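About Clandcombe Desk Clearing

Clandcombe is a small company that clears and sets up desks. We work in shared offices, student housing and private homes, and we do the part most people put off: the bottles, tubs, tubes, boxes and cables that collect on a work surface over a year or two.

Vandana Dwivedi started the business after nine years in office supply. She kept seeing firms order new desks when the old ones were fine under the clutter. Her first client was Tramer, a design studio with 49 desks on two floors. Hammad Afridi joined for that job and now runs bookings and the recycling side.

We begin every visit with drink containers. They take up the most room for their size, and they are the easiest thing to make a decision about. Empty plastic bottles come off the desk first, one at a time, with the cap on.
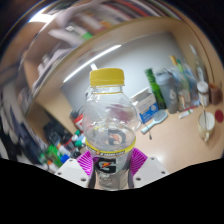

After that we move on to whatever has a label and a date. Vitamins, supplements, creams and cleaning products are checked against the printed date and put back in front of the owner. We don't throw out anything without a yes from the person whose desk it is. Glass goes in its own crate, and so do mugs and dishes that belong in the kitchen.

Cables come last. Ours is a slow method – each one is followed from end to end before it is unplugged – but it saves a second visit. If a cable has no device at the other end, it gets a paper tag and goes in a box for 6 weeks.

A single desk takes a morning. We charge 80 dollars for a standard desk, with a shelf included, and 300 dollars for a full home office. Larger sites such as Tramer and the Mathur Building are quoted after a walk-through. Bags, crates and tags are part of the price. 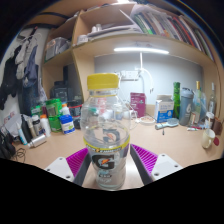
Bottles, tubs and boxes on a light wooden desk.

Our storage unit is on the Stusitz lot, behind the tile store. Clients can leave a crate there for up to a month if they haven't made up their minds. Drop-off is from 8 a.m. to noon.

We don't repair furniture, move pianos or handle paint. For paint, please call the county.

To book, write to Hammad through the contact form and tell us the width of the desk, whether it has a shelf, and which floor it is on. June fills up early with student move-outs, so send those requests by the end of April.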